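Planner 5 moves to a shared collision scene for two-arm cells

Release 5 of the Stistolix planner went onto the bench cells at Skollolo on 21/05/2018. The main change is that both arms in a cell now plan against one collision scene. Until this release each arm kept its own copy, and the other arm was entered as a swept volume that was updated when a segment finished. That worked for tasks where the arms stayed on their own sides. It worked badly for any task where both grippers had to come close to the same object, and the planner would often report no path when a perfectly good one existed.

The shared scene holds both kinematic chains, the fixed surfaces and every tracked object. It is rebuilt every 30 ms. Collision checks between the two wrists use convex hulls fitted to the motor housings, with a padding of 5 mm. The old padding was set per arm and added twice, so teams that tuned around it should remove their overrides before upgrading.

Cabling gets its own treatment. The loops that run from the wrist back along the forearm move too much to be modeled as rigid parts, and the previous release ignored them. Release 5 attaches a coarse chain of spheres to each forearm link and lets the far end lag behind the joint. It is a crude model - the spheres have no stiffness - but it keeps the planner from routing one gripper through the other arm's slack.

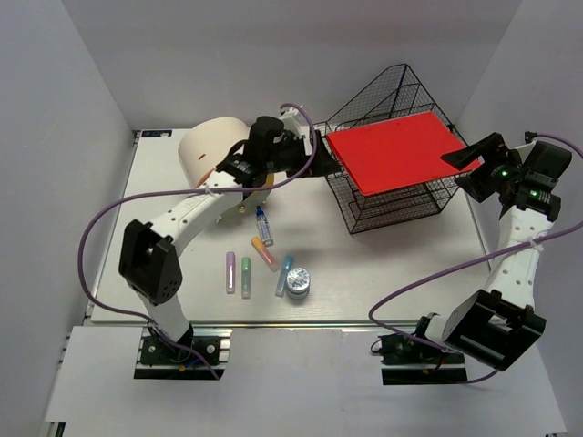

Both grippers at the red board over the wire mesh basket, one of the layouts used for the shared scene work.

Perception was the harder half. Wire mesh returns sparse and unstable depth, and the segmenter tended to drop it or merge it with whatever was behind. Nelu Văduva replaced the depth-only step with a fitted container model, which takes the rim from the color image and fills in the sides as solid. A flat board lying over the rim is segmented first and subtracted, so the rim fit has to cope with only part of the edge being visible. With less than roughly a third of the rim in view, the fit is rejected and the object is marked as unknown volume.

Planning time is up. The median query on the Hasska controller now takes 100 ms, and the timeout has been raised to 400 ms to match. Most of the added cost is in the wrist-to-wrist checks, which run even when the arms are far apart. A broad-phase filter is written but failed two regression tests and has been held back until September.

Log files from earlier releases can be replayed with the converter in the Cabrera tools package. Logs without joint velocities will load, but the cable model stays off during replay.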